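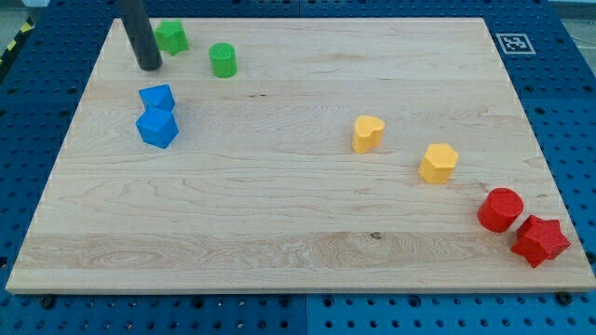
4. Recording push episodes

Read section 3 first if the arm hasn't been homed since power-up. Steps below assume Hostness is running and the marker is found (green dot in the status bar).

4.1 Before you start

1. Board flat on the blue table. Wipe it. Dust changes how the blocks slide.
2. Blocks out. All eight, two of each color. Spread them however you like but vary it, don't build the same layout every time.
3. Keep the marker clear. No blocks on it, no sleeves over it.
4. Jog the rod to start height, tip just above the wood. Not touching.

CAUTION: Rod pressed into the board will trip the force limit and may bend the mount. If it touches, stop, raise, re-zero. Don't just carry on.

4.2 Recording

1. Press R. Wait for the beep.
2. Read the instruction on screen out loud, e.g. "push the yellow heart to the green star". Then do that and only that.
3. Push slow. Side of the tip, low on the block.
4. Missed it? Correct and keep going. Recoveries are good data, we want them.
5. Done: lift clear, press R again. Limit is 80 seconds, then it cuts off by itself.
6. Mark it keep or drop. Block fell off the board = drop.

Note: "cylinder" not "circle" in typed instructions. The Rinescombe set mixed both and it took 2 people a whole afternoon to clean up.

Note: blocks near the edge of the board are fine to leave there. Push them inward, never out.

4.3 Between episodes

Do NOT reset the board every time. Carry on from where the blocks ended up. Full shuffle after every 18 episodes, by hand, with the arm paused.

CAUTION: Paused means the pause light is on. Check teh light, not the screen. Screen lags.

A normal shift gets nearly 56 keepers. Fewer is ok, rushed ones get thrown out anyway.

4.4 Upload

Eject from the menu, then pull the drive. Label it with your initials and the station name. Goes in the Petridis tray. Problems with upload go to Thanasis Tsakiris, not the Zaltcombe help line, they cant see our logs.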